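Write Down What the Cell Looks Like

By Signe Grønli

Most of the rules I was taught about robot cells concern people. Keep out of reach, know where the stop button is, lock out before you touch anything. I have no quarrel with them. My complaint is with what the rules leave out, and that is the cell itself.

A bin-picking result depends on where the bin sits, how it is held and how the cables run over the wrist. Move the bin by the width of a finger and you are testing something else. Yet I have read reports with 596 grasps in them and not one line on how the bin was fixed.
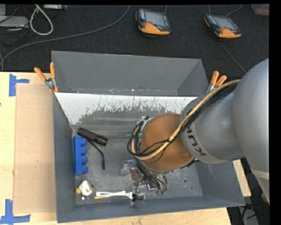
TORVIK, July – Spring clamps on the sides of a bin and blue tape at the corners of a cardboard sheet are cheap and sensible measures. I would make them required, and I would require a note of them too. Tape peels. A clamp comes off for cleaning and goes back on somewhere else.

Maj-Britt Bakke disagrees with me. She thinks a written rule for every strip of tape would bury a small lab in paper, and she would rather trust the operators. I trusted operators as well, until we had to throw out 333 grasps over a bin that had shifted between shifts.

So my proposal is short. Measure the bin position at the start of each run. Check the hose and cables through the full range of the wrist. Give the pendants a fixed place and write it down. It takes me 16 minutes, and I do it before the arm is powered.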